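Cutuldale Mill: is the cellar chest safe storage or not?
Posted in Locations & Loot, August 20, 2025
Started by octavian_n

octavian_n wrote:
Settling this before I lose another save to it. The wiki page for Cutuldale Mill says the barrel room chest is safe for player storage. I put 39 ingots and my spare armour in it, went off to do the Clavach ferry quest, came back and found two turnips and a candle. The turnips weren't mine either.

Which chest does the page mean? There's one under the cellar stairs and one behind the grain sacks, and both are in what I'd call the barrel room, it being a room with barrels in it.

mudlark_tess wrote:
Under the stairs. The one behind the sacks belongs to the miller and refills with miller things. Turnips sound about right for him.

Page could be clearer, I'll give you that. I wrote half of it, so feel free to direct your grief elsewhere.

brassgoat wrote:
Disagree with Tess. I've used the sack chest since my first playthrough and never lost so much as a spoon. It only resets if you finish the miller's debt quest, because then the whole cellar gets swapped for the tidy version. If you leave the poor bugger in debt, your gear stays put.

mudlark_tess wrote:
You've left him in debt for your entire playthrough so you can keep your spoons?

brassgoat wrote:
He seems to be coping.

octavian_n wrote:
I did finish the debt quest, and felt quite good about myself at the time.

Is there any getting it back, or are the ingots gone?

junhao.yan wrote:
Gone from the cellar, but check the Kołodziej wagon outside Janavine before you reload. When a cellar gets swapped, some of the contents go to the nearest merchant's stock. Mine turned up there at full price. Buying back your own helmet is a humbling experience, bring coin.

Also, the upstairs of the mill is wrong on the wiki too. It lists a locked strongbox on the east wall. It's on the north wall, and it's locked only until level 5, after which the miller apparently stops caring.

mudlark_tess wrote:
East. I was standing in front of it last night.

junhao.yan wrote:
With the compass on, or with the map rotated?

mudlark_tess wrote:
I'll get back to you.
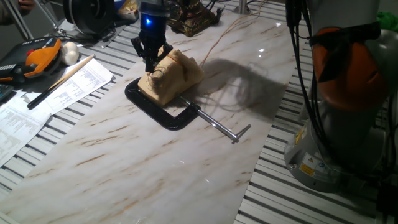 brassgoat wrote:
While Tess finds her compass: the wagon only holds stock for 2 days in game. If octavian has slept since Clavach, he's out of luck.

octavian_n wrote:
I slept at the ferry. I slept quite well, too.

Went to Janavine anyway. The wagon had my boots, one boot's worth of enchantment, and no ingots. I've reloaded to before the turnips and I'm moving everything under the stairs.

mudlark_tess wrote:
Map was rotated. It's the north wall. I've fixed the page and added a line about the two cellar chests, and I've left out brassgoat's theory of permanent debt until somebody else can repeat it.

brassgoat wrote:
Suppression. I'll start my own wiki.

Comments (3)

wetsocks: Can confirm brassgoat's version. Debt unpaid, sack chest untouched since December.

pelican_pete: Can't confirm it. Debt unpaid, lost a perfectly good axe.

Octavian Neagu: Same bloke as above, logged in on the wrong account. Under the stairs is holding so far.

Contact the moderators | © Cutuldale Players' Board | Back to top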